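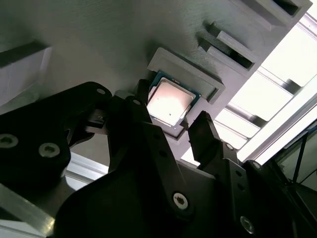

Figure 4. Processor in the pocket of the gray holder plate.

4. Putting the processor in the holder plate

This section explains how to place a desktop processor in the pocket of the Pleken holder plate, and how to take it out again. Please read the whole section one time before you begin. The work is short, but the processor is a delicate part and it does not forgive a fall on the floor.

The plate is a printed part. Fine parallel lines on the surface are normal and do not influence the fit. You don't need to sand them away.

4.1 Before you start

You will need:
– the holder plate, fixed on its stand as in section 3
– the processor, in its original tray or in an antistatic box
– a soft dry brush
– a wrist strap with grounding cable
– a small lamp that you can move

CAUTION: Wear the wrist strap during all steps of this section. Connect it to bare metal and not to a painted surface.

CAUTION: Do not touch the contacts on the underside of the processor. Hold it only by the edges of the green-blue substrate.

1. Clean the table and put the processor tray on the side of your working hand.

2. Check that the plate does not move on its stand. Push lightly on two opposite corners. If you feel play, tighten the screws again (see 3.4).

3. Brush out the pocket. Go also along the inner side of the thick lip, where small pieces of plastic can stay after printing. Do not use compressed air for this, it pushes the pieces deeper in the corner.

4. Turn the lamp so that the light comes from the side. The lip makes a shadow on the plate, and with light from straight above it is difficult to judge if the pocket is really clean.

4.2 Placing the processor

1. Take the processor from the tray with the metal heat spreader facing you.

2. Look for the orientation mark on your processor. It is usually a small triangle in one corner. Turn the processor until this mark is in the position given on your order sheet. The pocket itself will accept the processor in a wrong direction, so please take a moment for this step.

3. Bring the processor to the pocket with the edge at the lip side a little lower than the other edge.

4. Slide this edge against the lip first. Then let the rest of the processor come down slowly into the pocket.

5. Press very lightly on the middle of the heat spreader with one clean finger. You should feel that the processor sits flat. There is no click.

6. Look along the surface of the plate from the side. A thin border of the substrate should be visible next to the heat spreader, and this border should have the same height everywhere. If one corner stands up, take the processor out, brush the pocket and begin again from step 3.

NOTE: Some small movement in the pocket is intended – you should be able to shift the processor by less than the thickness of a paper sheet. If it is tight and you must use force, stop. The plate was possibly stored too warm and has changed its form.

NOTE: The angled ribs near the pocket are part of the plate. Please do not cut or break them off, and do not rest the processor on them while you look for the mark.

4.3 Taking the processor out

1. Put the empty tray close to the plate, with the lid open.

2. Hold the processor by two opposite free edges of the substrate.

3. Lift the edge which is farther from the lip, only a little, and then pull the processor away from the lip along the plate.

4. Lay it in the tray and close the lid before you do anything else.

CAUTION: Never use a screwdriver or a knife as a lever under the processor. A scratch in the substrate can destroy it, even when the scratch is hardly visible.

4.4 If something is not right

The processor slides out when the plate is tilted. Check the angle of the stand in section 3. With a steep angle, the lip must be on the lower side, otherwise nothing holds the processor in place.

The heat spreader has fingerprints. Wipe it with a lint-free cloth and a little isopropyl alcohol, outside of the plate. Let it dry completely before you put it back.

The pocket has the wrong size for your processor. Compare the part number on the bag with your order. Plate 505 and plate 3145 look almost the same, but the pockets are different. For an exchange, write to Kaleo and mention both numbers.

Revision of this section: 27/04/2019

Continue with section 5, Storing the plate and the trays.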